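The Arm on Tekleab Street

I got the garage the same month I got the divorce, and I'll tell you which one took more sweeping out. By June I had a bench along the back wall, a fan that worked if you kicked it, and a robot arm named Zallik that I'd put together from a kit, a box of motors, and a whole lot of swearing.

The plan (I say plan, it was more of a mood) was to teach Zallik to do computer teardowns. I had old desktops stacked up behind the water heater, all bought for 20 dollars from the Derisine school district when they cleared out a storage room. Most of them needed nothing but a memory swap and a good dusting. My hands shake now, a little, in the mornings, and those latches are small. So I thought, fine, I'll build something with hands that don't shake!

Of course the first thing I built had hands that shook worse than mine.

Valentin Cordier came by most nights after supper. He lives across the alley and used to fix elevators, and he has opinions about anything that moves up and down. He'd sit on the paint bucket with his coffee and watch Zallik hover over a screw for two minutes like it was trying to remember the screw's name. "It's thinking," I'd tell him. He'd say an elevator that did that would have people in it, crying.

We found the shake one night around eleven. A set screw at the elbow, backed out maybe half a turn, the dumbest thing in the world. I tightened it and put a dab of nail polish on it, and Zallik went down over the bench as smooth as pouring syrup. I whooped so loud the dog next door started up. Valentin shook my hand, then after a second he leaned over and shook the gripper's too, very formal, two fingers.

So then there wasn't any excuse left. I took the lid off one of the Dells and laid it open on the bench.

I should explain that I'd practiced this with a cardboard box. I'd drawn memory slots on the bottom of it with a marker, four lines, nice and even, and Zallik had gone to them again and again and never missed. A cardboard box has no wires in it, though. I'd left that out. I stood there with my thumb on the stop button and looked at the feed from the wrist camera on my laptop, and my stomach did a slow roll.

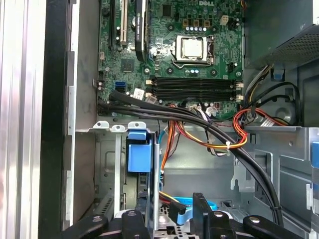
Go around the cables, came Valentin's advice from the paint bucket, you never go through them, and if the thing can't go around then you tie them back first and quit being proud. I said I wasn't being proud. He said I'd been holding my breath since he got there.

I let it out. Then I went and found the bag of Velcro straps, the good ones from Flarniron, and I started moving wires.

It took a while. I'd gather up a loop of the red and orange and ask him if that was out of the way, and he'd squint at the laptop and say left, more left, no, your other left. The black bundle was the stubborn one. It had been bent the same way for years and every time I let go it eased itself right back to where it liked to be, and I had some sympathy for it. My ex used to say I was like that about the couch.

Somewhere in there I noticed I'd been working in that case for a good long time and my hands were fine. They weren't perfect. But I'd threaded a strap behind a bunch of skinny little wires without yanking anything, and I hadn't thought about the shaking at all. I didn't mention it. I think Valentin saw, because he got real interested in the bottom of his cup.

"Well," he said finally. "Send it down."

I had the run saved as number 477, which tells you how my spring went. I hit the key. Zallik came in over the slots, stopped, went down another inch, stopped again. I could hear the fan ticking. It pressed on the first latch and nothing happened, and it pressed again the way I'd taught it, a little harder and a little farther out, and the latch went over with a click you could have heard in the alley.

Neither of us said a word. It moved to the other end. Click.

Then it took hold of the memory stick, lifted it straight up out of there, swung around in a big happy arc and dropped it in Valentin's coffee.

I'd put the tray on that side of the bench, see, and he'd moved the tray to make room for his cup. He looked down at it for a long moment. I was laughing too hard to reach the stop button, so Zallik went right on back to the case and politely started in on the second one.

"Same time tomorrow?" I asked him, when I could.

He fished the stick out with a pencil and laid it on a rag. He said seven, and that he was bringing a cup with a lid.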